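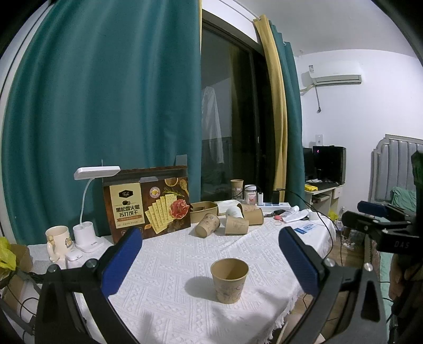 White textured cloth, one kraft cup standing, a second on its side near the cracker box.

The Case Against the Working Tablecloth

A table that is used for both eating and working should not have a woven cloth on it. I hold this view about raised weaves in particular, the kind with zigzags, diamonds and stripes standing up from the ground fabric, and I hold it after living with one for most of a year. The cloth is white, with a fringe on the right edge. It is a good piece of weaving. My objection is to where it has been put.

The main job of a table surface is to be flat. A raised pattern is a set of small ridges and channels, and a paper cup has a narrow base compared with its height. Set a full cup on the weave and the weight of the liquid presses the cloth down enough to hold it. Set an empty one there and it rests on whichever ridges happen to lie under the rim of the base. A sleeve brushing past will then put it over. I have seen it go over on a bare table too, so the cloth is only part of the problem, but the bare table needs a harder knock.

The empty cup is the other part. An empty kraft cup is a curious object, in that it has finished its work and still occupies the best position on the table, close to the front edge and a little right of center, where a right-handed person reaches without looking. Ceramic mugs don't end up there. A mug belongs to the back row with the lamp, because it has an owner and a place to be washed. The paper cup has neither, and it stays until the table is cleared for some other reason.

I used to buy mine in sleeves from Ratanaporn, 40 to a sleeve, on the theory that disposable cups reduce dishwashing. They do. They also move the labor from the sink to the table, and the labor on the table is harder to see. A dirty mug in a sink is a task. A cup on a cloth looks like part of the arrangement, more so when it carries a printed design, and a tray with something dark left in the bottom can sit for two days before anyone registers it as food packaging.

My proposal is a rule of zones, and it needs no new furniture. The back of the table is for things that stay: lamp, mug, one container. The front is for things in use. Anything that is neither staying nor in use comes off. I apply this at 9 in the evening, and on a table of ordinary size it takes 4 minutes, less if the trash bag is already open.

The container deserves a paragraph. People who write about desks tend to recommend matched storage, and the firms that sell it (Lurnetti's modular trays are the ones I get asked about most) price it accordingly. I paid 459 for a set two years ago and returned it inside a month. The compartments were sized for pens and paper clips. Most of what accumulates on a mixed table is larger than that and irregular, such as chargers, half packets of snacks, a case for something small.

A large gift box for crackers does the work better. The one at the back of my table is dark brown, with a black truffle and ham design and a flap that opens upward. The printed front, with its fan of pale square crackers, is louder than I would choose. Against that, a box of this type is stiff, it stands without support, and it can be thrown away without regret when the corners soften. I would keep the flap open during the day. A closed box gets things stacked on it, and after that it isn't opened.

There is an argument for leaving the cloth in place, which is that it hides marks on the table and quiets the sound of things being set down. The second point is fair. I tested the first for a few weeks with a plain Drellgate cotton cover and found that the flat cover hid marks equally well and came clean faster. Crumbs are the deciding matter. On a flat cotton surface a cracker crumb can be swept into the hand. On a raised weave it drops into the channel beside the ridge, and the side of the hand passes over it. The cloth has to be lifted by the corners and shaken, and to lift it you must clear the table, and so it waits. The fringe has a related fault: it catches under laptop feet and box corners, and a pull on the fringe moves everything at that end.

Lamps are the strongest reason to keep the surface plain. A low desk lamp with a flat horizontal head sends its light down over a small area, and every object nearby throws a shadow across the cloth. On a plain surface a soft shadow is easy to ignore. On a patterned one it mixes with the texture, and small white things disappear into it. I have lost an earplug case, a coin and a tablet blister pack on that cloth, all of them in plain view and all pale.

Cables I treat separately. They should leave the table at the back by the shortest route. In practice they gather at the left front corner, since that is where they drift in my room, and I have stopped fighting it. A Clenov clip on the table edge keeps two of them from sliding down behind. The rest curl where they like. Anything stored over them, such as a carton with a plastic bag hung on it, should go on the floor, and I say this as someone who has left such a carton where it was since September.

What I would accept is a compromise on area. Fold the cloth to a third of its width and run it along the back under the lamp, where the objects are heavy and seldom moved. The weave is seen there and does no harm. The front of the table stays bare, and the cups get picked up sooner, as on bare wood or laminate an empty cup reads as an empty cup. I have tried it in this form with the fringe hanging off the back edge, and the only complaint in the household was that the fold line shows. It can be ironed out on a medium setting, from the reverse side, with the cloth slightly damp.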